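Print | E-mail

Notebook — peel wax trials, Monday

Second round on the Drumis emulsion. Batch made up at 15 percent solids again. It threw a skin in the beaker overnight, so strained it through the 30 mesh before use. pH drifted down a little from Friday's reading, still within the Bernance sheet.

1. Weight loss

Coated fruit on the left rack, bare controls on the right, both at 19 °C. Balance re-zeroed between trays. Controls from the Pletinora crate are losing faster than the ones bought loose. Suspect they were washed harder at the packing house and lost their natural wax. Do not pool the two lots.

Mandarins are harder to coat evenly than the lemons were. The emulsion collects in the dimples and dries thin on the high spots, and the stem scar takes up more than its share. Try a second thin dip in place of one thick one.

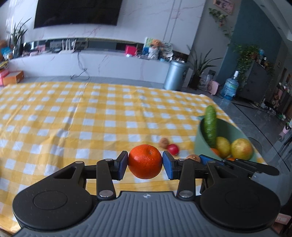 2. Drying

Fan at 800 rpm left streaks on the underside. Drop the speed and turn the fruit halfway. The Vukčević rack marks the coating wherever the wires touch — switch to the pin tray if it is free.

3. To do

Order more shellac. Label the second desiccator. Ask Bernance whether the September lot had the same ammonia content.

Print | E-mail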